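Comunidad de ayuda para compradores industriales
Sección: Compuestos y resinas termoplásticas
Tema: Diferencia de contenido de cloro entre la muestra y el primer lote de resina de CPVC

Zuweira Tsikata
Publicado el 18/11/2020

Estimados miembros de la comunidad:

Me dirijo a ustedes en representación del departamento de compras de Ekia, empresa dedicada a la extrusión de tubería para agua caliente sanitaria. En enero aprobamos una muestra de resina de CPVC suministrada por Sturadmont, y posteriormente formalizamos un pedido de 3,464 kg, entregado en sacos paletizados. El certificado de análisis que acompaña al lote declara un contenido de cloro inferior al de la muestra aprobada, si bien ambos valores se encuentran dentro del intervalo que figura en la ficha técnica del proveedor.

Nuestro responsable de planta sostiene que el material puede procesarse con un ajuste de temperaturas. El departamento de calidad, por el contrario, solicita la devolución íntegra. El contrato remite a la ficha técnica y menciona la muestra únicamente en un anexo, sin indicar cuál de los dos documentos prevalece. Agradecería que se me orientase acerca de los siguientes extremos: si procede una reclamación formal en estas condiciones, qué ensayos conviene encargar antes de presentarla y si el uso parcial del lote perjudica nuestra posición.

Quedo a la espera de sus comentarios y les agradezco de antemano su atención.

Mawuli Akolgo

Estimada Sra. Tsikata:

En primer lugar, le recomiendo que no consuma el lote hasta haber extraído y precintado muestras de retención. Deberán tomarse de varios sacos, situados en distintos palés, y el acta de toma de muestras habrá de ser firmada por ambas partes o, en su defecto, por un inspector independiente. Es conveniente que se conserve asimismo una porción de la muestra aprobada en enero, siempre que exista todavía y que su identificación sea inequívoca.

En cuanto a los ensayos, la determinación del contenido de cloro debería encargarse a un laboratorio ajeno a ambas empresas, y realizarse por el mismo método sobre la muestra y sobre el lote. Con frecuencia las discrepancias entre certificados obedecen a que se emplearon procedimientos diferentes. Solicite también el grado de polimerización o el valor K, la temperatura de reblandecimiento Vicat sobre probeta moldeada y un ensayo de estabilidad térmica. Un contenido de cloro menor suele traducirse en una temperatura de reblandecimiento más baja, y para tubería de agua caliente ese es el dato que tendrá mayor peso en la reclamación.
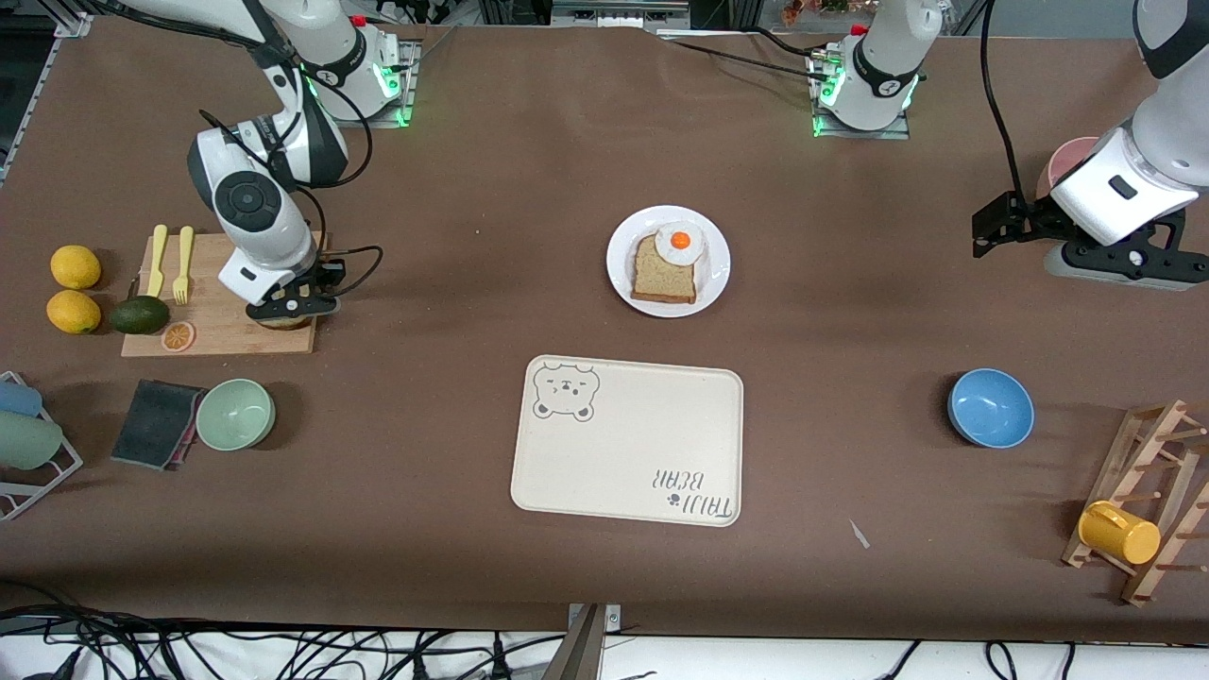

Zuweira Tsikata: le agradezco la respuesta, pero debo precisar que 23 sacos ya fueron abiertos y mezclados en planta con estabilizante y modificador de impacto antes de que recibiéramos el aviso de calidad. ¿Debo entender que esa parte queda excluida de toda reclamación?

Mawuli Akolgo

No necesariamente. El material ya mezclado difícilmente podrá devolverse, pero cabe solicitar una reducción del precio por esa cantidad si los ensayos del resto del lote confirman la diferencia. Deje constancia escrita de la fecha de apertura, de los números de lote de los sacos y de la formulación empleada. Notifique el defecto al proveedor sin demora, aun cuando no disponga de los resultados, y reserve expresamente sus derechos. Revise además el plazo de notificación previsto en el contrato y la ley aplicable al mismo, pues ambas cuestiones pueden ser determinantes. Respecto de la prevalencia entre ficha y anexo, le sugiero que consulte con su asesoría jurídica; la redacción exacta del anexo resulta aquí decisiva.

Asante

En nuestra empresa tuvimos un caso parecido con resina de Zodberg. Se bajó la velocidad del husillo y se modificó el perfil de temperaturas, y la tubería salió conforme. No presentamos reclamación. Desconozco si el grado era el mismo. Pueden hacer una prueba con 300 kg y después decidir.

Zuweira Tsikata

Agradezco ambas aportaciones. Hemos inmovilizado el resto del lote y remitido la notificación a Sturadmont con reserva de derechos. La prueba propuesta queda aplazada hasta disponer del informe del laboratorio.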